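Print this ticket
E-mail this ticket

Siriwan Automation Support
Customer site: Stitulton
Product: Prinlow two-arm platform, surface cleaning routine
Severity: 2
Status: Open, restricted operation
Reported by: Anong Inthanon, Site Operations
Assigned to: Filippos Psarras, Field Reliability

Summary

During the spill cleaning routine the right gripper retains its hold on the towel after the release command has been issued. The controller records the gripper as open. The arm then starts its retreat move with the towel still held, and the towel is carried over the table. The fault has occurred 4 times since the September software update. No injury has been reported and no equipment has been damaged.

Reported behavior

The site states that the routine runs normally through approach, grasp and first wipe. The fault appears at the release step only. On each occasion the operator used the stop button and removed the towel by hand after power to the arm had been cut. The left arm has not been affected.

The site asked whether the size of the spill has any bearing on the fault. On the information supplied, Support does not consider this likely. The same release command is issued in all cases.

Work area and towel, wrist and head views: 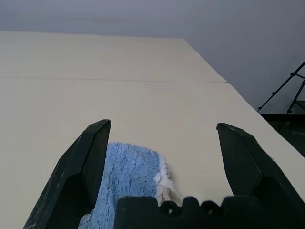
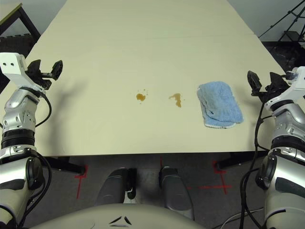
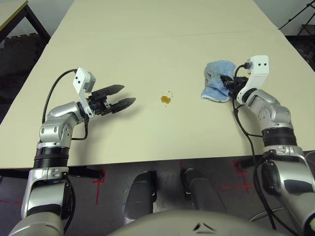
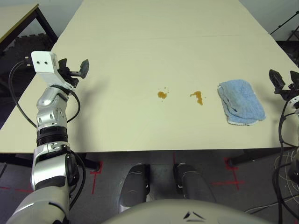 Initial findings

The controller log was reviewed for all reported occurrences. In each one the "gripper open" message is written 600 milliseconds after the command. This interval matches the default timeout in the release step. The message is therefore produced by the timer and does not confirm that the fingers have moved. Before the update, the step waited for the finger position reading.

A second matter was noted. Grip force for the towel was set at the site to a value above the one given in the Flukunport setup guide. Ms. Inthanon confirmed that the value had been raised to prevent the towel from slipping during the wipe. Support has not established whether this setting contributes to the fault.

Actions required of the site

1. Suspend unattended running of the cleaning routine until further notice.
2. Return the grip force to the value in the setup guide.
3. Keep all persons outside the marked zone while either arm is powered.
4. Do not pull on a towel held by a powered gripper. Press stop, confirm that the arm is without power, and then remove the towel.
5. Send the complete log, including the finger position channel, after any further occurrence.

Actions by Support

Mr. Psarras will prepare a configuration change that restores the position check at the release step. If the reading does not show open fingers, the arm will hold its position and raise an alarm. The change will be tested on the Siriwan bench unit before it is sent to Stitulton.

Update from site, 2 p.m.

Grip force has been returned to the guide value. Attended runs have resumed with one operator at the stop button. The site requests written confirmation that the alarm will also sound at the operator desk.

Reply from Support

The alarm output can be sent to the desk panel. The site is asked to supply the panel input number so that it may be included in the configuration change. This ticket remains open pending the bench test.

Print this ticket
E-mail this ticket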